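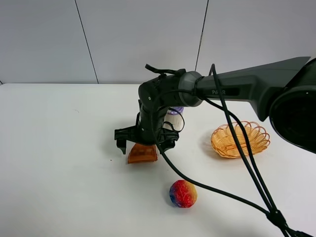 White tabletop has gone yellow near the window, can it be cleaned?

Posted in Home Repair by mkel_331

I have a white laminate desk that I bought used two years ago. The half closest to the window has turned a light yellow. Dish soap does nothing. I tried a melamine sponge on Friday and it took off a pen mark but the color stayed the same. The desk gets sun from noon until dinner. I'd like to keep it if I can. Is this dirt, or is the surface itself changing? I don't want to sand through it.

Teodoro Dagdag
If soap and a melamine sponge didn't shift it, the top layer has probably yellowed from the sun. You can test for a film first. Wipe a small spot with rubbing alcohol on a white rag. If the rag comes away yellow, there is old polish or smoke residue on it and you can do the whole top that way with the window open. If the rag stays clean, stop there. Don't sand laminate. The colored layer is very thin and you will hit brown.

To cover it, scuff lightly with a gray pad, wipe it down, put on a bonding primer and let it dry overnight. Then two thin coats of cabinet enamel. Leave it 15 days before you set anything heavy on it. I did a kitchen counter this way and it has held up except by the sink.

pattycake_r
baking soda paste worked on mine but mine was coffee

Oren V.
I'd price a new top before buying primer and paint. Measure the frame and ask a local shop for a cut piece with the edges finished. Mine was under 200 dollars and I reused the legs. Also hang a shade, or the next one will turn yellow too. Paint does it as well, especially oil based white, so get a water based one if you go that way.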